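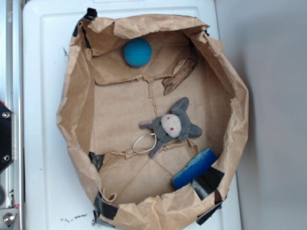 Overhead view of the bag station at the Hukon open day: ball, plush sheep and sponge in a taped paper bag.

Open day at Hukon: picking from soft containers

Members who made the trip to the Hukon lab in June saw three cells running, two of them on rigid bins. The third, built with Filtance, drew the longest questions. Its task is to take mixed small items out of an opened kraft paper bag and place them on a side tray, using a fixed overhead camera and a single arm.

Paper is a poor container for a robot. A plastic tote has straight walls at known heights, and the planner can treat them as fixed. A paper bag has a rim that moves when touched, creases that read as edges, and a floor that can tear. The bag in the cell has a split running down toward the center with a strip of paper lifted, and the segmentation software has to learn that the strip is part of the bag. Black tape is applied around the outer rim.

The test items differ mainly in how they behave under grip. The ball is dimpled and close to the wall, so the approach angle is limited. The sponge also rests partly against the wall, at a tilt. The plush sheep is the hard one. Its limbs stick out in several directions and it has a thin elastic loop, which the depth data often misses. Hukon's current policy is to grasp the body and ignore the loop.

The training set stands at 1384 recorded picks. Hukon plans to reach 2000 before changing the gripper pads. A baseline trained on the first 1000 was shown for comparison on a second screen, with failures sorted by item. Most of its failures were double contacts with the paper, where the fingers closed on the item and the bag wall together.

Questions from the floor covered cycle time (not yet a target), bag replacement (when the floor tears through) and lighting. The Villalobos group asked for the calibration procedure, and Hukon has agreed to share it with members on request.

The next visit is to Flallwood, morning session only, limited to 100 places. Safety shoes are required on the shop floor.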